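Talk notes - "The Sink Nobody Boxed In"
Dodville home repair evening, 7.30 start

Slide 1. Say hello, check the back row can hear. Ask who has emptied an under-sink cupboard this month. Wait for hands!

Slide 2. Why I love an open sink. My first kitchen had a deep cupboard under the bowls, and I spent 11 years not knowing what was at the back of it. Then a slow leak rotted the base and I got to meet it all at once. Ever since, I've been a fan of leaving the space under the counter open - you see the pipes, you can reach the pipes, and you wipe the floor when you wipe everything else.

Slide 3. Double bowls. Bit of love here for the two-bowl sink. Rack in one, the other kept clear for washing, and your worktop stays free for chopping. People tell me it's old-fashioned. I don't care, I'd have one in every room.

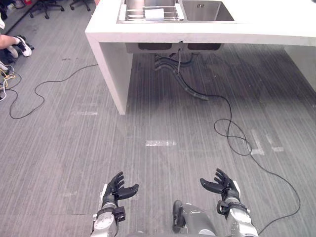 Slide 4. Pipes and hoses. Talk through the ribbed kind, the bendy one that everybody has somewhere. Lovely stuff to fit, but the ridges hold grease, so keep the run short and give it a flush with hot water now and then. Pass round the Bromeo trap and let people take it apart (bring a towel, it rolls).

Slide 5. Floors and cables. Carpet near a sink - I'd put a mat down, one you can lift and dry. Cables want to be up off the floor and well away from the drains. Clips cost next to nothing. Tell the story of the kettle lead and the mop, but keep it to 3 minutes this time.

Slide 6. Try it at home. Take everything out, get a torch, feel each joint with a dry tissue. Any damp spot, mark it and look again after tea.

Questions. Handouts by the door, spare washers in the Arkuline tin.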